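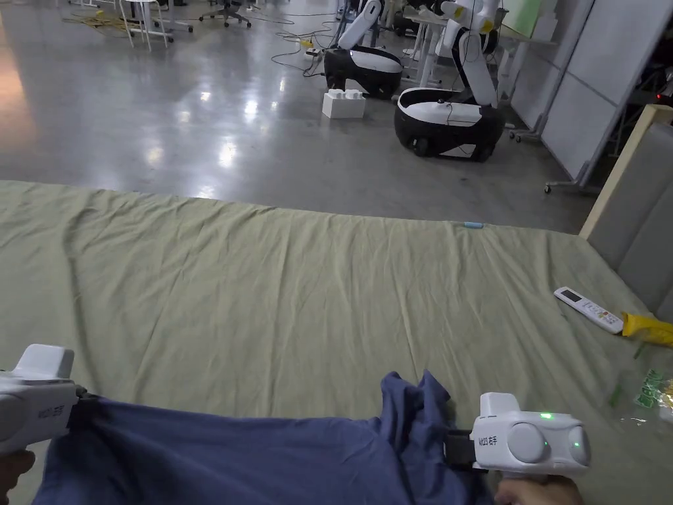
Dark blue one held just above the olive sheet

Achterberg Home Forum > Laundry and Linens > Folding on the bed or on a table?

threadbare70
I've been folding everything on the bed for years and I'm starting to think the bed is the problem. The olive sheet under there is wrinkled from one side to the other, and whatever I lay on it picks up the same creases. I also leave things on it. The remote is there now, plus a plastic bag I haven't put away. Do you clear and smooth the bed first, or fold somewhere else?

emmett_obi
Table. A bed gives under your hands and you can't press a fold flat. I bought a secondhand table in March for 5 dollars and do all the laundry on it.

Flovthorpe
I don't agree with Emmett. A table is fine for shirts, but a flat sheet hangs off both sides and pulls itself crooked. On a bed you can spread the whole thing out. Pull the bottom sheet tight, move the remote, then start.

threadbare70
I don't have room for a table that size anyway. How do you start with a big piece? I pick it up by the near edge and it bunches in the middle.

Flovthorpe
Your hands are too close together. Find two corners, hold one in each hand and move apart until the edge is straight. Lay it down away from you.

ciltura888
Same as Flovthorpe. I would add that olive and dark blue both show lint, so shake the piece out before you lay it down.

emmett_obi
Shaking it out indoors just moves the lint to the floor.

ciltura888
Mine is a hard floor. I sweep it after.

E. Halvorsen
I worked in a guesthouse in Brasov and we folded 200 sheets on a busy day, all on tables, two people to a sheet. Alone at home I use the bed. Both work — but the surface has to be flat, and a wrinkled sheet underneath isn't.

threadbare70
OK. I'll tighten the bottom sheet and try it corner to corner. The bag is going in a drawer.

emmett_obi
Still say table.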